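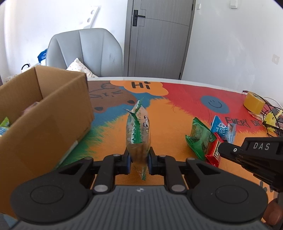 Single-serve snack packaging

Single-serve snack packaging is the wrapping of one small portion of food in its own sealed packet. It is used for crackers, rice cakes, candy, nuts and dried fruit. The packets may be sold loose by weight or packed together in a larger bag.

Materials

Most packets are made from thin plastic film. Clear film lets the buyer see the food, while printed film carries the name and flavor. Foods that spoil in light or air are often put in film with a metal layer, which keeps out both. Paper is also used – mainly for hard candy and sugar.

Sealing

The most common type is the pillow pack. A flat roll of film is folded into a tube around the food and sealed along the back, then closed and cut at each end. Many packets have a zigzag edge or a small notch so they can be torn by hand.
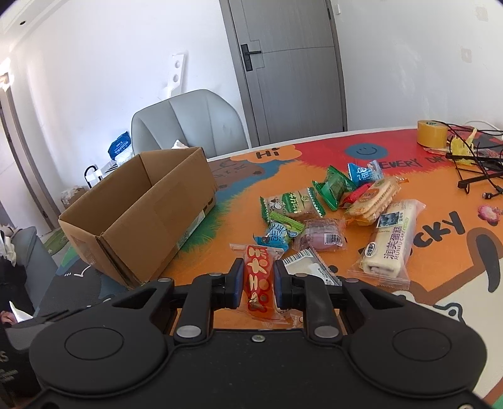 Crackers and other brittle foods need a little spare room inside the packet, or they break when the ends are pressed shut. Some makers fill this space with nitrogen to slow staling.

Use and waste

Small packets keep the rest of a bag fresh after opening and are easy to share among guests. They also use more film for the same weight of food. The film is hard to recycle, as the pieces are small and often made of several layers. Some towns collect it separately at stores – others send it to landfill with household trash.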